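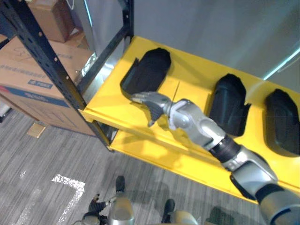
Figure 1. Black moulded parts in a row on the yellow shelving, with a second level beneath.

Storage of Moulded Parts at the Kisilholm Store
Project report by Wiesława Malinowski
Supervisor: Halina Jakubowski
Friday, February 25, 2022

1. Background

The Kisilholm store holds moulded parts for Zatport before they are sent out to customers. At the start of the project the stock list showed 2,420 parts, and the store is expected to hold 3,000 by June. The aim was to propose a shelf layout that would take the larger number within the present floor area.

2. Shelving

The shelves under study have a yellow painted surface and are carried on black slotted uprights. The slots allow the height of a level to be changed in small steps. Black parts show up clearly against the yellow paint, and staff reported that a gap in a row is easily noticed from the aisle.

3. Method

Stock movements were recorded over 18 working days. Parts were then grouped by how often they were requested - daily, weekly or less - and each group was given a trial position. Parts were placed in single rows and were not stacked, as the supplier, Drimesex, advises against loading the rims.

4. Findings

Moving the most requested parts to the upper level shortened the average picking round by nearly 8 minutes. The lower level proved suitable for slow-moving stock, although labels there were harder to read. Larger labels were fitted in the final week and have not yet been assessed.

5. Further work

The layout should be tested again in June, when the Laskowska order is due. The spacing between levels also remains to be settled with the store manager.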